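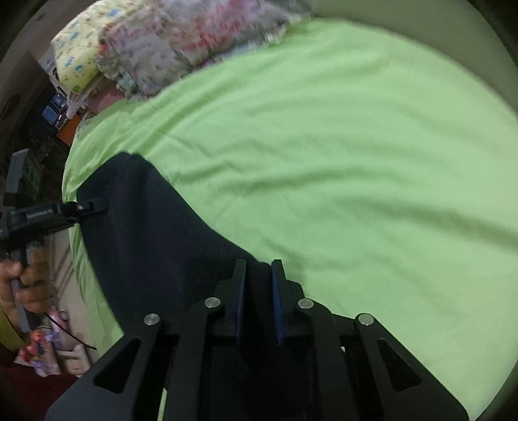 Danine eröffnet Büro für Handelsberatung in Clendale

Das Beratungshaus Danine nimmt im Januar seine Arbeit in Clendale auf. Fünf Mitarbeiter unterstützen dort Exportfirmen bei Zoll, Verträgen und Suche nach Partnern. Die Leitung übernimmt Yanling Xiong, bisher zuständig für das Asiengeschäft.

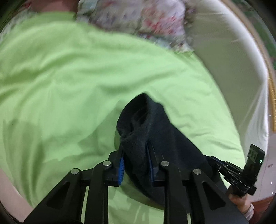
Zum Start betreut das Büro 40 Unternehmen, darunter den Maschinenbauer Guerra. "Viele Mittelständler wollen in neue Märkte gehen - aber die Vorschriften sind für sie schwer zu überblicken", erklärt Xiong. Ein zweiter Standort ist in Planung.

Pressekontakt: Gianni Zuccaro, Danine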